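Prenell Gravity Drip Kit

Watering for pots, troughs and small raised beds from a water butt

Stock status: available from the Ukham store
Supply pipe: 16 mm
Feeder pipe: 4 mm
Drippers: 14
Mains connection: none

The Prenell kit feeds a group of containers or one small bed from a raised water butt. It works on the weight of the water alone and has no pump. A length of 16 mm supply pipe runs from the butt tap along the bed or behind the pots, and each plant is served by its own 4 mm feeder pipe ending in an adjustable dripper on a stake.

The kit is meant for gardens where a hosepipe is a nuisance or where there is no outside tap: balconies, back yards, allotments, lean-to greenhouses. It is not suited to lawns, or to long borders that rise away from the butt.

Flow depends on the height of the water above the drippers. A butt on an ordinary stand gives enough for tomatoes and peppers in large pots. A butt standing directly on the ground will run the nearest drippers and starve the far ones. As the butt empties the flow falls off, so a setting made when the butt is full should be checked again when it is half down. 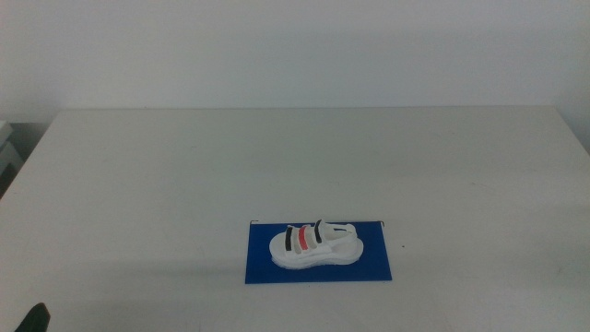

Kayode Tijani wrote in to say that his far pots stayed dry until he put the butt up on two courses of block, and that after this all the drippers ran, the last one a little slower than the rest. He also asked us to make it clearer that the supply pipe should not climb over anything on its way to the bed. We have added a line on this to the fitting notes. A hump in the pipe holds air, and at low pressure the water will not push it through.

What is supplied

Supply pipe, 16 mm, black, one coil
Feeder pipe, 4 mm, black, one coil
Drippers on stakes, adjustable, 14
Barbed connectors for the feeder pipe, 16
Butt tap adaptor with washer
In-line filter with removable mesh
End stop for the supply pipe
Pipe pegs
Hand punch

There are two more barbed connectors than drippers. The spares are for holes made in the wrong place: fit a connector, add a short stub of feeder pipe, fold it over and tie it. Blanking plugs are sold separately and make a neater job.

The butt, the stand and the tap are not included. The adaptor fits the common threaded butt tap. Push-on taps without a thread need the rubber sleeve, listed under spares.

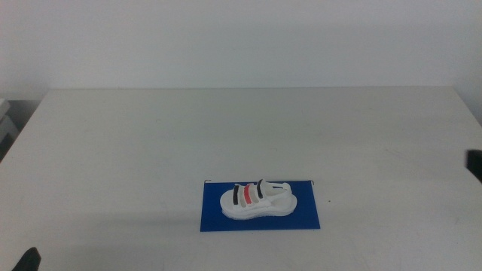 Fitting

Lay the supply pipe out in the sun before starting. Cold pipe keeps the shape of the coil and is hard to peg flat.

1. Stand the butt on a firm, level base. A full butt is very heavy and must not be moved.
2. Fit the filter to the tap adaptor with the arrow pointing away from the butt.
3. Run the supply pipe level or gently downhill. Do not take it up and over walls, steps or edging boards.
4. Leave the far end open and run water through until it comes clear. Close the tap and fit the end stop.
5. Punch one hole for each plant. Hold the punch square to the pipe and turn it slightly as it goes in.
6. Push in the connectors. They are a tight fit. Dipping the end of the feeder pipe in warm water helps.
7. Cut the feeder pipes with a sharp knife and keep them short.
8. Set the stakes between the stem and the rim of the pot, with all dripper caps fully open.
9. Open the tap, wait until every dripper is running, then close them down one by one, starting with the one nearest the butt.

Large pots in full sun may need two drippers. Seed trays should not be watered with this kit, as the drip washes compost away from the seed.

Where the bed is edged with timber, peg the supply pipe on the inside of the board, where the leaves will shade it. Pipe left in full sun warms the first water through it, and this can be enough to scorch seedlings on a hot afternoon.

Running it with a timer

Most tap timers are made for mains water and will not open properly on a butt. The valve inside needs pressure to work. Look for a timer sold for gravity use, usually described as a ball valve type. We stock the Edet low-pressure timer, which fits between the tap and the filter and takes one set of batteries for a normal season.

Short daily runs in the early morning suit most containers. For beds in the ground, a longer run less often is better, as it sends the water deeper. The timer will not know that it has rained. Turn it off in wet spells, or the butt will be empty when the weather changes.
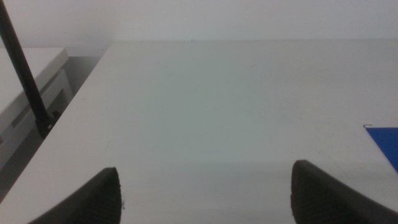 Care and winter storage

Rainwater from a roof carries moss and grit. Clean the filter mesh once a fortnight in summer, more often under trees. Rinse it under a tap and rub it with a soft brush. Do not use wire, which tears the mesh.

If one dripper stops, unscrew the cap, rinse it and refit. If several stop at once, the trouble is nearly always the filter or an air lock. Open the end stop and let the water run for a minute before taking anything apart.

Before the first frost, drain the pipes, take off the filter and the timer and store them indoors. The supply pipe can stay on the bed if it is empty and the end stop is off. Refit in March or when frosts have passed, and flush as for a new kit.

Green growth inside the butt does no harm to the kit but blocks the filter sooner. A lid that keeps the light out is worth having. Liquid feed should not be put through the drippers – most brands leave a deposit which narrows the outlet.

Spares

Drippers on stakes, sold singly
Filter mesh
Filter, complete
Blanking plugs
Rubber sleeve for push-on taps
Feeder pipe, 4 mm, by the metre
Supply pipe, 16 mm, by the metre

All spares fit both the present kit and the older one with grey stakes. To date 3,366 kits have gone out from Ukham, and the connector size has not changed in that time.

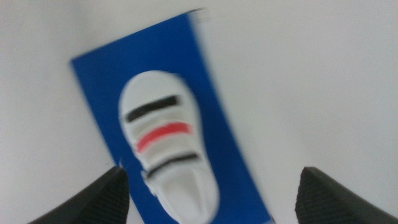

Can more drippers be added to one kit?

A few can, if the butt is well raised and the supply pipe is short. On a long run, a second kit on its own tap will water more evenly than one kit stretched too far.

Delivery and returns

Orders placed before noon leave the same working day. Unused kits may be returned within 14 days in the original box. Pipe cut to length cannot be taken back unless it is faulty.

Kits can be collected from the Ukham store or from the Flustville counter. For fitting advice ask for Hadiza Etim at Ukham or Damilola Akande at Flustville, and have the height of the butt stand and the length of the bed to hand.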